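Patient Information > Ear, Nose and Throat > Earwax FAQ

Earwax: Frequently Asked Questions

What is earwax for?
Earwax traps dust and keeps the skin of the ear canal from drying out. It normally moves outward by itself as you talk and chew, and most people never need to have it removed.

How do I know if I have a blockage?
Common signs are dull hearing, a full feeling, ringing, or an earache. Other ear problems cause the same symptoms, so have someone look before you treat it.

Can I use cotton swabs?
Only on the outer ear. Inside the canal a swab packs the wax deeper and can scratch the skin or puncture the eardrum. The same goes for hairpins and ear candles.

Which drops should I use?
Olive oil or mineral oil drops are fine for most adults. Lie on your side, put in the drops, and stay there for 5 minutes. Do not use drops if you have ear tubes, a hole in the eardrum, or any discharge.

Does the Dronham clinic remove earwax?
Yes. Araba Gyamfi, RN, sees ear patients on Tuesday and Thursday mornings. Use drops for 5 days before your visit. Wax is removed by suction or gentle rinsing, depending on your history.
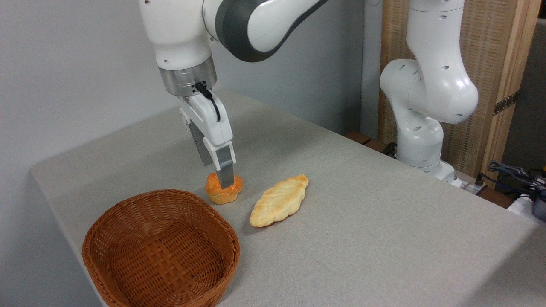 Will it hurt?
It should not. Suction is noisy, and rinsing can make you dizzy for a minute or two. Tell the nurse right away if you feel pain and she will stop.

I wear hearing aids. Do I need to come more often?
Possibly. Hearing aids can keep wax from moving out. We suggest a check every six months.

When should I call a doctor?
Call the same day for sudden hearing loss, severe pain, bleeding, or fever with an earache. Dr. Vaughn Crenshaw's office takes these calls during clinic hours. After hours, go to urgent care.

Last reviewed Jun 21, 2021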